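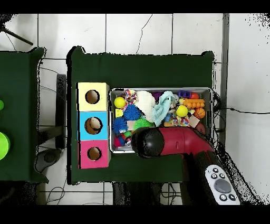
Amell at the metal toy bin, with the yellow, blue and pink cubes alongside.

Amell Bin-Picking Bench Package
Posted 2025-01-18 by Pendside Product Desk

Amell is a bench package for labs that study how a robot arm picks one thing out of a pile of other things. You get the picking software, the logging tools, the cardboard cubes and a protocol document that is longer than anyone wanted, including the people who wrote it. The arm is yours to supply.

The method came first and the product followed when other groups kept asking for the files. Most picking software scores every possible grasp and takes the best one. In a bin of rigid parts this works nicely. In a bin where a knotted rope toy is lying against a plush toy, the best-scoring grasp is often a very confident grip on two objects at once. Amell adds a second question before the gripper closes: if this object moves, what goes with it? The planner makes a short nudge, compares the views before and after, and groups whatever moved together. If the target has company, it picks a different target and comes back later. We call this deferral. A reviewer called it procrastination, and we have used the word internally ever since.

What we measured

The reference run at our Fendthorpe bench covers 3,626 pick attempts, all with the same arm and the same rounded gripper. Each session lasted 900 seconds, after which the bin was emptied and refilled by tipping the toys back in. Hand arranging is forbidden by the protocol. People arrange things kindly when they know a robot is coming.

With the nudge step on, the arm lifted two or more objects together on 39 attempts. Nearly all of those involved rope. Braided rope toys have loose strands, loose strands find spiky balls, and the nudge is too short to notice until the lift is under way. A longer nudge fixes part of this and makes everything else slower, so the default stays where it is and the setting is yours to argue about.

Smooth balls were a different sort of problem. They seldom tangle, but they roll when nudged, and the planner then had to look for them again. Version 4 skips the nudge for anything it classes as a free ball. This was the largest single saving in time per pick and took an afternoon to write, a fact we left out of the paper.

The cubes

The drop-off cubes are folded cardboard with a round hole in the top, in pale yellow, light blue and pink. The hole in the blue one is slightly larger than the other two. Earlier versions of the bench used plastic tubs, which were sturdier and made placement so easy that the results told us very little. Cardboard cubes get bumped, and a bumped cube is scored as a placement fault even when the toy goes in.

Cubes ship flat. Allow more time for folding than you think is dignified.

What you need

- An arm with position control and a gripper that can close on soft objects
- A fixed overhead view of the bin, for the planner
- A rectangular bin with a rim; ours is metal, and glare from the rim is covered in the calibration notes
- Toys. Pet toys are cheap and awkward in all the right ways

Known limits

Amell does not handle objects larger than the gripper opening, and it will defer them until the session ends. Plush toys are picked reliably but often placed badly, half in and half out of the hole, and the software counts these as successes unless you turn on strict placement. Please turn on strict placement. If you publish without it, say so.

Licensing

Academic licenses include the full Fendthorpe logs with failed attempts left in. The next update is planned for February and adds support for two bins, plus a corrected version of the calibration figure that was printed upside down.

Related items
Pacheco Calibration Board, matte
Amell Spare Cube Pack, flat
Fendthorpe Logs: Reading Guide
Pendside Overhead Mount
Pacheco Soft Fingertips, pair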